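Week 6: The Night the Gripper Let Go (and Why We Love a Good Fault)

Introduction to Practical Robotics
Notes prepared by Verna Calloway
Updated 11 Mar 2024

Welcome back! This is my favourite week of the course, and I say that knowing full well that Week 9 has the walking robots in it. This week we take one fault apart from start to finish. It's a small fault. No one was hurt, one jar of pickled onions was lost, and the whole thing was over faster than you can read this sentence. But there is so much packed into it that past students have still been arguing about it in June.

Please read these notes before the tutorial and bring a printed copy of the log sheet if you can. Mortimer Schumacher will be running the practical half and he likes people to scribble on paper.

Background

The job was called Trolley. The idea was to teach an arm to clear and set out a kitchen bench: pick up a jar, move it, put it down, shift the lunch things out of the way, leave the cooking gear alone. The teaching was done by hand. A person holds a gripper of the same shape as the one on the arm, does the chore themselves, and the recordings are used to train the arm. If you haven't tried this yet, you will in Week 7, and it's great fun. You feel clumsy for ten minutes and then your hand just gets it.

Lyle Hutchins and Charito Espiritu did the demonstrations. They recorded 2034 of them, and by the end the arm was doing very well. Then, on trial run 80 after the pads were changed, it picked up a full jar, carried it halfway across the bench, and the jar slid down and out. The arm carried on, lowered its empty fingers to the spot where the jar should go, opened them politely and went back to its start position. The log says "task complete".

Have a think about that for a moment, because there are really two faults in there. The jar slipped, and the system didn't know.

The fault, part one: why did the jar slip?

The first guess in the room was that the motor was weak. It's nearly always the first guess! Myrtle Pruitt pulled the motor current from the log and it was the same as on the good runs, so the fingers were squeezing just as hard as before. Next guess, a greasy jar. The jar had been wiped, but they ran it again with a fresh one anyway and got a slow slide on the third try.

What had changed was the foam. Both sets of fingers, hand-held and arm-mounted, use ribbed foam pads that squash around whatever they are holding. The ribs on a fresh pad fold over and spread out against the glass. When the pads on the arm were replaced, one of them was glued on with its backing a little high, so the ribs near the tip had nothing to fold into. They stood up stiff and the jar was riding on a few narrow ridges. For a sandwich or a card, no trouble. For smooth, heavy, curved glass, not enough contact.

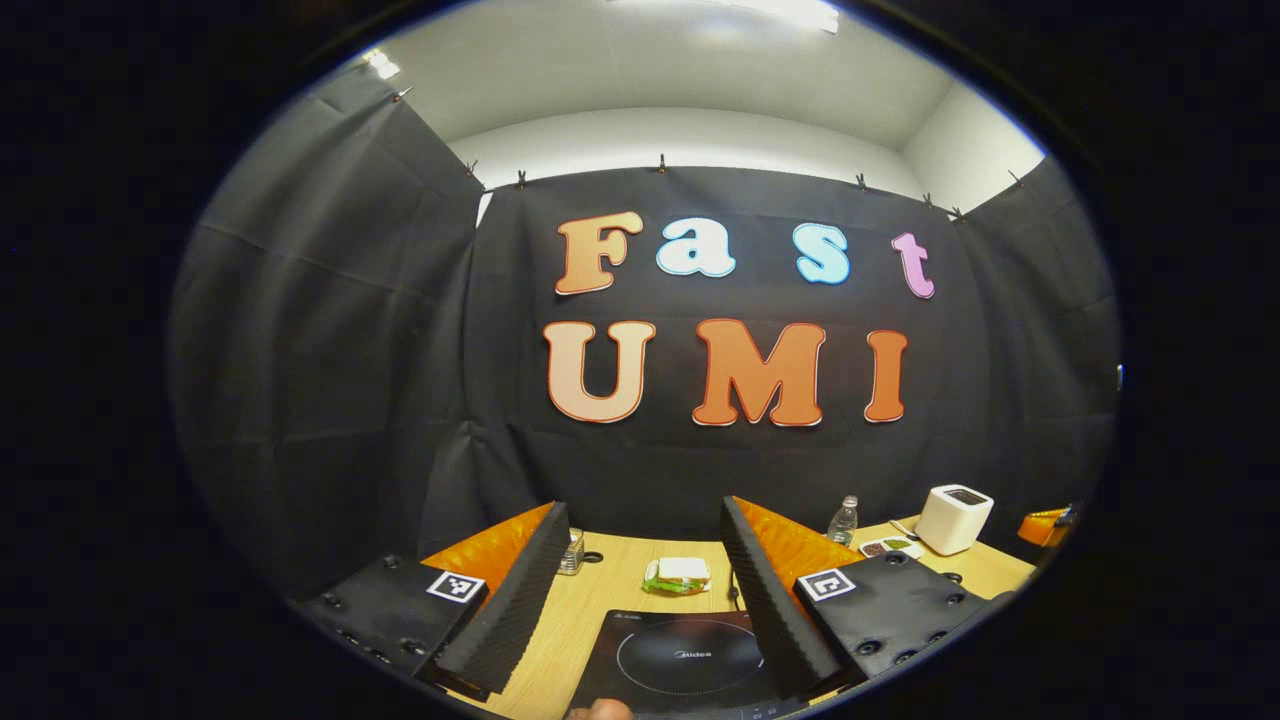
Now, the pads on the hand-held tool had never been changed at all. So every demonstration was done with one kind of grip and every run after the swap was done with another. The training had taught the arm how a jar behaves in soft, well-bedded foam, and then we gave it something else. Keep this one in your back pocket for the rest of the course. When the teaching tool and the working tool drift apart, the arm has no way of telling you.

There's a lovely detail in how they found it. Charito pressed each finger against a sheet of paper with a bit of chalk dust on the foam. The good pad left a broad smudge and the bad one left a ladder of thin stripes. Total cost of the test: one stick of chalk. We'll be repeating it in the practical.

The fault, part two: why did the log say "task complete"?

The program counted the job as finished when the arm got to the last position and the fingers opened. It never asked whether there was anything between them. Lyle had written a check on finger width early on (if the fingers close further than they should, the jar is gone) but it kept tripping on sandwiches, which squash, and it was switched off with a note saying to fix it later. The note was on line 3415 of a very long file. You can guess how often it was read.

I don't tell you this to pick on Lyle, who told me the story himself and laughs about it more than anyone. I tell you because every one of you will do this at some point, and I'd like you to recognise the feeling when you do. A check that cries wolf is annoying. Switching it off feels like tidying up.

The safety side

A dropped jar on a bench is a mess. Think about what else might be on a bench where people cook, though. A cooktop with a glass surface can crack if something heavy lands on it. A power cord can be dragged if a finger closes on it, and whatever is on the other end comes along for the ride. Water and electrical gear need no explaining. And an arm that believes all is well will keep moving through the mess, at full speed, while someone reaches in with a dishcloth.

That last one is what worried Myrtle most. After the drop, two people leaned in to grab the jar before it rolled off, and the arm was still on its way back to the start position. They were lucky with the timing. Under our lab rules you press stop first and you let the jar roll. Jars are cheap!

What was changed

Pads are now swapped in pairs, on both tools on the same day, and each new pad gets the chalk test before it touches a jar.

The width check came back with its own limit for each kind of object, so a squashed sandwich no longer looks like a lost one.

"Task complete" was renamed "motion complete". It's a tiny change and I think it may be the best of the lot, as it says only what the program knows.

A lost grip now stops the arm where it is and sounds a buzzer. The arm won't start again until someone presses the reset.

After those changes the team ran 1000 more trials. The jar slipped twice, and both times the arm stopped and buzzed.

For the tutorial

Come ready to talk about these. Rough notes are fine.

Which of the two faults would you fix first if you only had an afternoon? Mortimer and I disagree on this and we'd love some fresh opinions.

Find a check in something you own (a car, a washing machine, a smoke alarm) that people tend to switch off or ignore. What would make it less annoying without making it useless?

Should the arm try to pick the jar up again by itself? Draw the steps, and mark every place where it would need to know something it can't currently sense.

For the practical

Closed shoes, hair tied back, sleeves rolled up. We'll work in groups of four, with one person on the stop button at all times. That person does nothing else, and you'll swap the role every ten minutes. Chalk and paper are supplied. Bring a jar with a lid if you have one - any size, as long as you aren't fond of it.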